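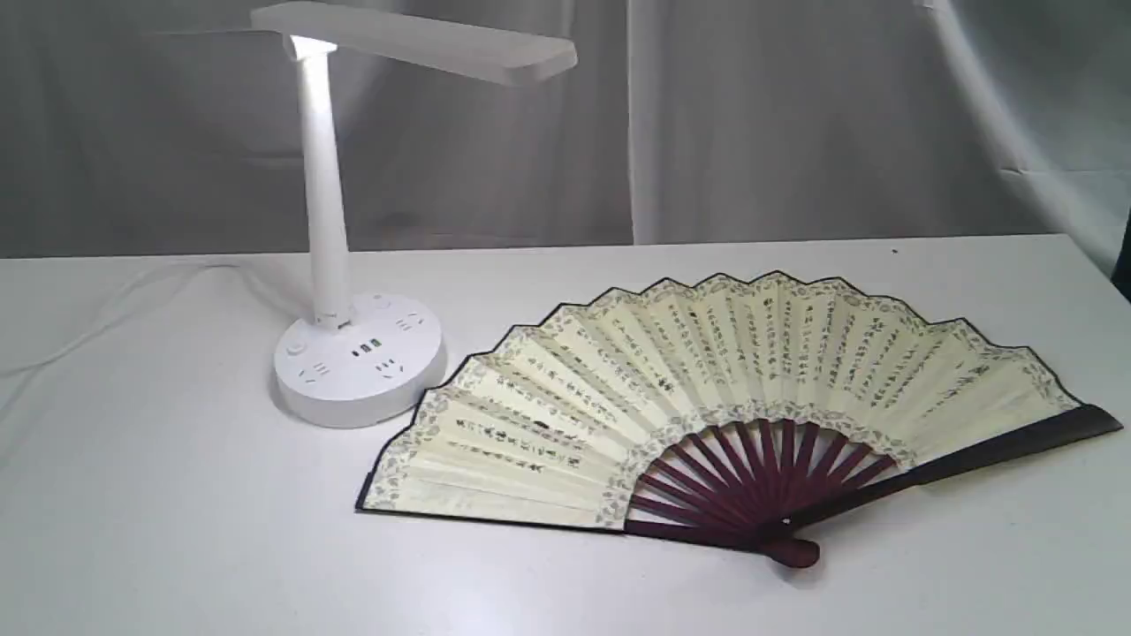
Week 8 Notes: Keeping Cool Without a Compressor
Buildings and Comfort, Selorcombe College
October 24, 2023

These go with today's lecture in Amissah Hall. I talk fast when I get to evaporation, so I've written that part out more fully than the rest. If you missed class, read these first and then do the chapter in Cistum, which is drier than I am but has much better diagrams.

Where we left off

Last week we talked about heating, and mostly we treated a person as a thing that needs to be kept warm. Today I want you to flip that around and think of yourself as a heater. Sitting in a chair doing nothing, you give off heat all the time, and it has to go somewhere. If it can't leave, your temperature goes up, and you feel awful well before it gets dangerous.

Your body has four ways of getting rid of heat. You lose some by touching cooler things (conduction), some to the air passing over you (convection), some by glowing in the infrared toward cooler walls and windows (radiation), and some by drying off (evaporation). Every cooling trick in this unit works on one or more of those. When I give you a building on the midterm and ask why it's comfortable in July, I want you to go through the four in order and say what each one is doing.

Why air temperature fools people

Everybody looks at the thermostat. I do too! But the thermostat reads the air, and the air is only part of the story.

Say the room is at 27 degrees Celsius. If the walls are thick stone that stayed cool overnight, you'll probably feel fine. Now put yourself in a top-floor apartment with the same air temperature and a dark roof that has been cooking since breakfast. The ceiling is radiating down on your head, and you'll swear the thermometer is broken. It isn't, it just has no opinion about the ceiling. The term to know is mean radiant temperature, and Cistum has the full definition. For our purposes it's a kind of average of the surface temperatures around you, with the surfaces that take up more of your surroundings counting for more.

Humidity matters too, and so does the speed of the air, and that brings us to the fun part.

Moving air

A fan doesn't cool a room. I will say this every week until December. An electric fan adds a little heat, because all the electricity going into the motor ends up as heat in the room sooner or later. What the fan cools is you.

Two things are going on. First, there's a thin layer of still, warm air sitting against your skin, and it works like a very light sweater. Blow it away and the cooler room air can get at you. Second, that same layer is full of water vapor coming off your skin. Swap it for drier air and sweat evaporates faster, and evaporation carries off a lot of heat. It takes far more energy to turn a gram of water into vapor than to warm that gram up by a degree or two, so even a small amount of drying counts for a lot.

This is also why a fan left on in an empty room is a waste of money. Please go home and tell your roommates.

The catch comes when the air is hotter than your skin. Then moving air brings heat to you, and you're relying on evaporation to stay ahead of it. In a dry place with plenty of drinking water, that can work for a healthy person up to a point. In very hot conditions it can go the other way and a fan can make things worse, particularly for older people, who tend to sweat less. Cistum has a table on this. Look at it, and don't memorize it.

Hand fans

Someone in the morning section asked whether a hand fan is cheating, in the sense that waving your arm makes you warmer. Good question, and I'd argue it deserves five minutes of anybody's time. Your muscles do produce extra heat when you wave. But a light fan moved lazily from the wrist takes very little effort, and the air it pushes goes straight at your face and neck, where you notice it most. Go at it like you're beating a rug and you'll lose the benefit pretty quickly.

The folding kind is a nice bit of structures review as well. A flat sheet of paper flops when you wave it. Pleat the same sheet and it stiffens up along the folds, for the same reason corrugated roofing can span a shed.

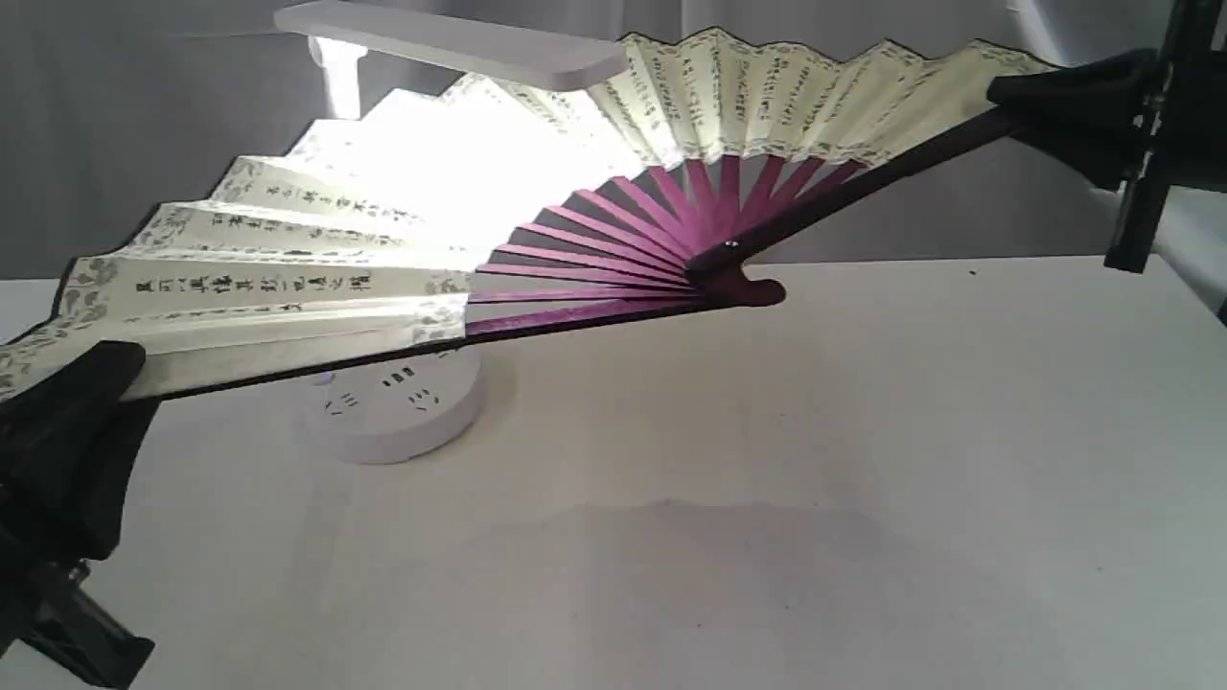
Evaporative cooling for a whole room

Same physics, bigger scale. Pass warm, dry air over something wet and some of the water evaporates, taking heat out of the air as it goes. The air comes out cooler and damper. Wet mats hung in doorways work this way, and so does a porous clay jar that keeps its water cool by slowly sweating through the sides. So do the boxy "swamp coolers" you see on roofs in the desert Southwest.

Notice the word dry. If the air is already loaded with moisture, very little water will evaporate and you've built yourself a machine for making a sticky room stickier. The lowest temperature you can reach by simple evaporation is the wet-bulb temperature -- that's the one to circle in your notes. A big gap between the ordinary (dry-bulb) reading and the wet-bulb reading means good conditions for evaporative cooling. A small gap means find another plan.

Night flushing

Open the building up at night, let cool air wash over the heavy parts (stone, brick, concrete, tile), then shut everything in the morning before it gets hot outside. The mass soaks up heat all day and dumps it the next night. You need cool nights, you need heavy materials the air can touch, and you need somebody who'll remember to close the windows. Carpet over a concrete floor spoils a good deal of the effect, and so does a dropped ceiling.

Our case study is the Tikasov house, 3,510 square feet on two floors, with a stair in the middle that acts as a chimney at night. Warm air rises up the stair and out the high windows, and cooler air gets pulled in low on the shady side. The plan and section are in the course folder. Look for where the heavy walls are, and then look for what's been put in front of them.

For next time

Finish the Cistum chapter, including the section on wet-bulb temperature.

Write 200 words on one room you know well. Go through the four heat paths for a person sitting in it on a hot afternoon. Dorm rooms are fine, and so is your grandmother's kitchen.

Bring a damp washcloth in a bag to lab, plus a thermometer if you own one. We'll share if you don't.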